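Shop Tips: Building a Hand-Held Gripper Without Wasting a Summer

Updated July 10, 2022

Every few months a plan goes around for a hand-held gripper that you're supposed to knock together in an evening. You squeeze a handle, two jaws close, a camera on top records what you did, and later a robot arm is meant to copy you and put away your dishes. I have my doubts about the dishes. The gripper itself is a decent bench project, and I've now built two of them at the Alvarado shop, so these are the notes I wish had come with the plans.

Print the arms with the open cut-outs. The solid version in the Veltitura plans looks stronger and isn't. Mine twisted under a full jar of screws exactly as much as the open ones did, and took 4 hours longer on the printer.

Drill the pivot holes after printing. The file says the holes come out true. They didn't on either of our printers. Go in with a hand drill, slowly, and stop when the pin turns without a wobble. If you can rattle the jaw sideways with a fingertip, throw that arm away and print another. Shims don't last.

Skip the glue for the pads. Ilir Shehu swore by contact cement and his pads crept off the backing in a week - he still says it was the heat. I used two short screws per pad with the heads sunk below the surface. Textured pads hold better than smooth ones on mugs and bottles. On paper I couldn't tell any difference, whatever the Plodon page claims.

Don't tighten the pivots all the way. Snug them, back off a quarter turn, then work the handle through a few dozen squeezes before you put the caps on. The caps are only there to keep grit out.

Tie the camera cable down in two places. One tie near the handle does nothing for you when the plug end snags on a drawer pull. Leave a loop big enough to get a finger through.

Now for the part I trust least, which is trying it out. The shop habit is to test on a clean bench with a wooden block, and a wooden block will tell you that anything works. Baltazar Palacios had 3000 good grabs of a block written in his notebook before he took his gripper home, where it couldn't get hold of a sock. Use household stuff: tubes, soft packets, a comb, anything with a loose cord on it. Work on a bed or a couch as well as a table. Cloth gives when you push down on it, and thin things sink into the folds where the pads can't get under them.
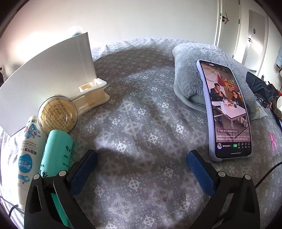
Go for the awkward items first, while your hand is fresh. Start with whatever lies flattest. Come in low with the jaws nearly closed and open them at the last moment, or you'll just plow the blanket along in front of you. Six tries at each item is plenty. If it fails all six, write that down and don't start bending the wrist in ways no robot arm will manage.

Watch the light, too. A bright window wipes out pale objects on the recording, and you won't notice while you're working because your own eyes cope fine. Play back a minute of it before you do the rest.

As for cost, the printed parts are cheap and the camera isn't. Borrow one. The Firnis kit adds a padded case and a sticker sheet to the same screws you can get at any hardware store, and 8 of mine were the wrong length.

I'll add measurements for the longer jaws in August, if they hold up. The first pair has a crack at the lower pivot already.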